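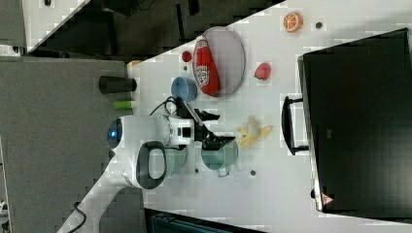 Figure 1 - Table blanche, vaisselle de couleur claire et aliments factices.

Vondside - Répertoire descriptif de la dînette
Fichier README, version 2
Dernière mise à jour : 6 août 2022

Présentation

Vondside est un répertoire de notices en langue française consacré aux ustensiles de cuisine et aux aliments factices utilisés comme jouets. Il comprend 2 000 notices, réparties en 18 catégories. Chaque notice désigne un objet, en précise la forme et la couleur dominante et indique son rattachement à une famille d'usage : vaisselle, cuisson, préparation, fruits et légumes, condiments.

Le répertoire est établi par Plesside, qui en assure la maintenance. La nomenclature des couleurs a été fixée avec le concours de Tetico. La relecture terminologique a été confiée à Başaran.

Contenu des fichiers

notices.csv
Table principale. Une ligne par notice, 12 champs par ligne, séparateur point-virgule, encodage UTF-8.

categories.csv
Liste des catégories, avec leur libellé, leur définition et les termes exclus.

couleurs.csv
Correspondance entre les termes de couleur admis et les variantes rencontrées dans les notices anciennes.

LISEZMOI.txt
Le présent document.

Principes de description

Les notices décrivent l'objet tel qu'il se présente. Un fruit factice est nommé d'après le fruit qu'il imite, suivi de la mention « jouet ». Lorsque l'identification reste incertaine, la notice emploie le terme générique « fruit » et la couleur, sans proposer d'espèce.

Les fruits présentés ouverts, pelés ou coupés font l'objet de notices distinctes de celles des fruits entiers. La banane à la peau écartée relève ainsi de l'entrée « banane, pelée », et la tranche d'orange de l'entrée « orange, tranche ». Une orange entière et une tranche d'orange ne partagent donc pas le même identifiant, même lorsqu'elles proviennent d'un assortiment unique.

Les récipients sont classés d'après leur forme. La présence d'une anse ou d'un manche est toujours mentionnée. Les termes « tasse », « gobelet » et « verre mesureur » ne sont pas interchangeables : le premier suppose une anse, le deuxième n'en comporte pas, le troisième est réservé aux pièces dont la fonction de mesure est manifeste. En cas d'hésitation entre le premier et le troisième, la notice retient « tasse » et porte la valeur « à vérifier » dans le champ statut.

Les objets posés les uns sur les autres sont décrits séparément. Une bouteille couchée sur une assiette donne lieu à deux notices, reliées par le champ relation. Ce champ n'admet que les valeurs « sur », « dans » et « contre ».
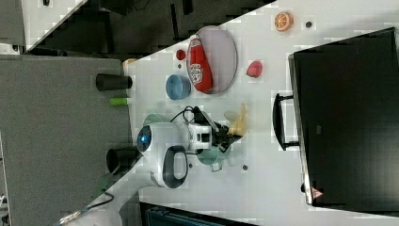 Il nous a été objecté, en janvier, que la bouteille de ketchup n'avait pas sa place parmi les condiments, puisqu'un enfant la manipule comme un récipient et la range volontiers avec les tasses ; la même remarque demandait la création d'une catégorie « bouteilles et flacons ». La proposition n'a pas été retenue dans la présente version. Le classement par contenu imité a été maintenu pour l'ensemble des emballages alimentaires, et un renvoi depuis la famille « vaisselle » a été ajouté dans categories.csv.

Couleurs

Les verts pâles ont posé la principale difficulté. Les notices anciennes employaient tour à tour « menthe », « vert d'eau », « sarcelle clair » et « turquoise pâle » pour des pièces voisines. Le terme « vert menthe » est désormais seul admis pour ces teintes, sauf lorsque la composante bleue domine nettement - la notice porte alors « bleu clair ». Les variantes antérieures sont conservées dans couleurs.csv.

Le gris des assiettes est noté « gris clair » ou « gris ». Lorsque le bord est d'une autre teinte que le fond, les deux valeurs sont données dans cet ordre : fond, bord.

Pour les fruits factices, la couleur indiquée est celle de la surface la plus étendue. Les feuilles et les queues vertes sont signalées dans le champ remarques.

Ustensiles de préparation et de cuisson

La famille « préparation » regroupe les passoires, les spatules et les pièces assimilées. Les passoires sont décrites par leur contour, ovale ou rond, par la disposition des trous et par le nombre de poignées. Le nombre de trous n'est pas relevé.

La famille « cuisson » comprend les poêles et les casseroles. Une spatule posée en travers d'une poêle conserve sa propre notice dans la famille « préparation » ; la valeur « sur » est portée dans le champ relation. 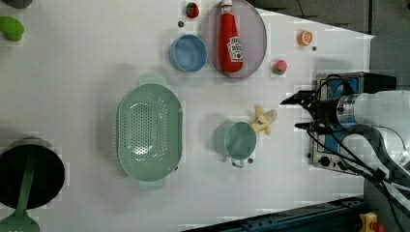 Limites connues

Le répertoire ne renseigne ni les dimensions, ni le poids, ni la matière des objets. Il ne peut servir à établir la conformité d'un jouet à une norme.

Les légumes sont moins bien représentés que les fruits. Plusieurs notices de cette catégorie se limitent à « légume, jouet » suivi de la couleur.

Les petits objets rouges - balles, fraises, baies - ont parfois été confondus dans la première version. Leur révision est en cours, et les notices concernées portent la valeur « à vérifier ».

Conditions d'utilisation

La réutilisation est autorisée à des fins d'enseignement, de documentation et d'étude, sous réserve de la mention « Vondside, Plesside, version 2 ». Toute modification de la nomenclature doit être signalée dans les fichiers dérivés.

Corrections

Les demandes de correction sont adressées à Plesside. Elles indiquent l'identifiant de la notice, le champ visé et la valeur proposée. Les demandes portant sur le libellé d'une catégorie sont transmises à Başaran avant décision.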